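Unit 6: Cloth in simulation - perception and grasp planning

These notes go with the second lab on deformable objects. They assume you have finished Unit 5 and that your copy of the Flirkov simulator starts without errors. If it doesn't, fix that first. The install page was updated in August and the old instructions for the physics plugin no longer work.

What is different about cloth

In the earlier labs you worked with rigid parts. A rigid part has a pose: three numbers for position and three for orientation. Once you have the pose you can look up stored grasps and send one to the planner. Cloth has no single pose. In Flirkov a cloth is a mesh of points joined by springs, and the state is the position and velocity of every point. You will not estimate all of that from a camera, and you are not asked to.

What the planner needs is much smaller. For this lab it is a grasp point on the cloth, an approach direction, a closing direction for the fingers, and a height above the table. Your perception node has to produce those four things and a confidence value.

The camera view

The wrist camera is mounted behind the fingers and looks out between them. This means the fingers are always in view and always hide part of the work. Students often write a segmenter that works well on the overhead camera and then fails on the wrist camera, where a finger cuts the cloth into two regions or covers the corner they wanted. Use the finger mask that comes with the gripper model. Pixels under the mask are unknown. Do not label them as table.

The Swati scene set uses patterned cloth on purpose. Color thresholding on the base color alone will leave holes wherever there is a dot. Either close the holes with a morphological step or use the depth channel to help. The pattern is also useful. The dots are printed in staggered rows, so a change in their shape or spacing tells you something about the slope of the surface. Dots also flatten with viewing angle, so correct for perspective before you read anything into an oval one.

Look at the far border of the cloth, just left of the tip of the right finger. The small raised fold there, with the dots bending over it, is the kind of feature your detector should return. The long shallow fold further right is a harder case and a poorer grasp candidate.

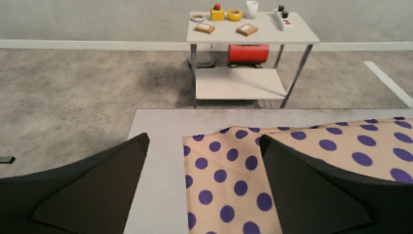
Step 1: Segment the cloth

Subscribe to the wrist color and depth topics. Publish a label image with four classes: cloth, table, finger and other. The background is full of clutter such as tape, boxes and a power strip, and all of that belongs in "other". Crop by depth before you do anything clever. The near tabletop is a plane and you already know its height from the scene file.

A bare white or pale surface in the background is a common false match for the near table. If your table region has a second piece near the top of the image, your depth crop is too loose.

Step 2: Find fold candidates

Fit a plane to the table pixels and compute the height of each cloth pixel above it. Smooth the result lightly. Keep connected regions that stand above your threshold, and record the ridge line for each one. The closing direction is at right angles to the ridge, in the plane of the table.

Creases with almost no height will show up in the color image as soft shading. Leave them alone. They give the fingers nothing to close on.

Step 3: Score and select

Score each candidate on height, ridge length, distance from the nearest masked pixel and reachability. The weights are in the parameter file. Start with the defaults and change one at a time. Candidates that touch the finger mask should lose points but should not be thrown out, as the best fold is sometimes partly hidden. If the top score is low, publish no grasp and ask for a new view. The Brurnilcombe planner accepts an empty message and will move the wrist to the next viewpoint in its list.

Step 4: Plan and execute

Send the selected grasp to the planner with the gripper open. The approach has two parts: a free motion to a point above the fold, then a straight line down. Collision checking between fingers and table is on. Collision checking between fingers and cloth is off, and has to be, or every plan will fail. Leave 2 mm of clearance between fingertip and tabletop in the planned path.

Run the controller in position mode for the free motion and switch to force-limited mode for the descent and close. If the fingers chatter on contact, check the simulation time step before you touch the gains.

What to hand in

Run 20 trials with the supplied seeds. A trial counts as a success if the cloth is still between the fingers at the end of the lift. You need 70 percent for full marks on this part. Submit your node, the parameter file, the log folder and a short write-up on two failed trials, with the label image for each. Say which step went wrong and how you know.

The upload page on Undisham closes on Sat 8 July at noon. Logs recorded with changed seeds will not be graded.

Reading for next time: the chapter on visual servoing, up to the section on image Jacobians.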